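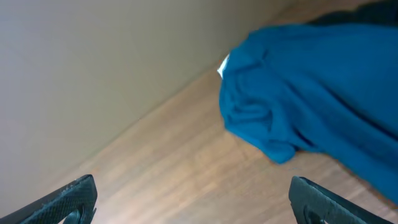

4. Sound, footfall and the feeling of a quiet room

We come now to the part of the study that gave us the most pleasure to carry out, and, we must admit, the most trouble to write up. The earlier sections dealt with sound levels as the meter hears them. In this one we turn to sound as the people living with it describe it, and anyone who has sat at a kitchen table with a tenant and a pot of coffee will know that the two do not always agree.

The households were spread over four housing developments, which we call by their local names: Ritach, Tesard, Fuchs and Ananau. Ritach and Tesard are older blocks with timber joists between stories. Fuchs and Ananau were built later on concrete slabs. We mailed 994 questionnaires in February and followed them with longer home visits wherever a household was willing to have us. The visits nearly always ran over the hour we had asked for, and we are grateful for the patience (and the cake) with which we were received.

4.1 What people meant by "noise"

Our questionnaire used the word "noise" throughout, as most earlier surveys have done, and we would not do so again. Many people in the Ritach blocks told us on paper that they were not bothered by noise at all, and then spent a good part of the visit telling us about the neighbor's heels in the hallway overhead. When we asked about the mismatch, they explained that noise, to them, was music, shouting or traffic. Footsteps were just footsteps. One woman called them "the upstairs weather," and we liked this so much that we borrowed it as a working label when we sorted the interview notes.

Once footfall was asked about by name, the picture changed a good deal. Residents of the timber-floored blocks spoke of a low thud that they felt in the chest or through the bed frame as much as heard. In the concrete blocks the complaints leaned toward sharper sounds - a dropped spoon, a chair pulled back, a dog's claws crossing the room before breakfast. This is broadly what one would expect from the way the two kinds of structure carry an impact, with the lighter floors passing on more of the energy below 500 Hz.

4.2 Bare rooms and furnished rooms

A second theme, which we had not planned for, was the sound of a person's own home. Figure 3 shows a plain wall meeting a wooden floor, with no baseboard or other trim along the join. Hard, smooth surfaces of this general kind send a good share of the sound back into the room, and several residents described their first weeks in a new apartment, before the rugs and curtains went up, as "echoey," "cold" or "like living in a school." A few of them kept the radio on all day during those weeks and could not quite say why.

It would be easy to treat this as a separate matter from footfall, and in acoustic terms it is. In the interviews, though, the two were tangled together again and again. People who found their own rooms harsh were also quicker to mention the neighbors, and people who had settled in comfortably tended to be more forgiving. We cannot say from our data which way the influence runs, and we suspect it may run both ways.

4.3 Time of day

We asked each household to keep a simple diary, marking any sound from next door or upstairs that made them stop what they were doing. Entries bunched up after 9 p.m. in all four developments, even at Fuchs, where many residents work evening shifts and we had expected something flatter. The early morning entries were fewer but more strongly worded. Tesard had the longest entries of all, some of them running onto the back of the sheet, and we return to these in Section 5 when we discuss how neighbors go about raising the subject with each other.

Figure 3. Join between a plain, untrimmed wall and a wooden floor.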